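4 Assembling the Cudstead bed

4.3 Fitting the slats, mattress and bedding

Read sections 4.1 and 4.2 before you start. The headboard, footboard and both side rails must already be joined, with the corner bolts finger-tight only. If you bought the Cudstead with the Jaltano under-bed drawer, fit the drawer runners first (section 5). They cannot be reached once the slats are in.

You will need:
the 2 slat rolls
the centre bar and its 2 feet
the bag of small screws marked C
the hex key supplied
a cross-head screwdriver
a tape measure

CAUTION: Do not use a power driver for the C screws. They go into softwood battens and will strip the hole if driven too hard.

1. Check that the bed is square. Measure from corner to corner across the inside, then measure the other way. If the two measurements differ, push gently on the longer corner until they match.

2. Tighten the corner bolts with the hex key. Do each bolt a little at a time, working from corner to corner. Stop when the joint closes. Do not force it further.

3. Drop the centre bar into the brackets on the headboard and footboard. The bar has a groove along one face. This face goes down.

4. Screw the feet into the bar and turn them until they touch the floor. On deep carpet, give each foot one more full turn.

NOTE: Beds made before July have a centre bar without a groove. Either face may go up.

5. Unroll the first slat roll from the headboard end. The tape joining the slats should be underneath. Pull the roll out until the tape is flat and fix the first slat to the battens with two C screws.

6. Unroll the second roll from the footboard end in the same way. The last slats of the two rolls meet near the middle. Leave a gap of 25 mm between them.

7. Fix the remaining end slats. Press down on the middle of the bed with both hands. If the bar moves, go back to step 4.

8. Lay the mattress on the slats with its foot end against the footboard. A new rolled mattress may take a day to reach full size, so leave the bedding off until it has done so.

9. Make up the bed. Keep blankets clear of the footboard bolts if you intend to retighten them the same day. 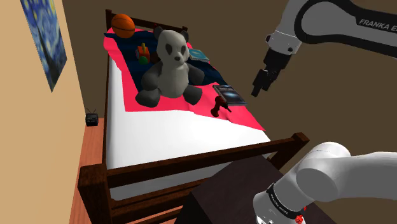 Figure 9. Bed with mattress and blanket, from the foot end.

CAUTION: Do not sit or stand on the side rails. Children should not jump on the bed. The slats are not covered by the guarantee if they have been broken in this way.

After the first two weeks, retighten all corner bolts. Check them again whenever the bed has been moved. To move it to another room, take off the mattress and lift from the end posts with one person at each end. Do not drag it.

Replacement slats and C screws can be ordered from Flurnetti Spares. Quote the number on the label inside the left side rail. Slats are sold by the roll only.

Text checked by Vivek Sachdeva. Revised October 17, 2025.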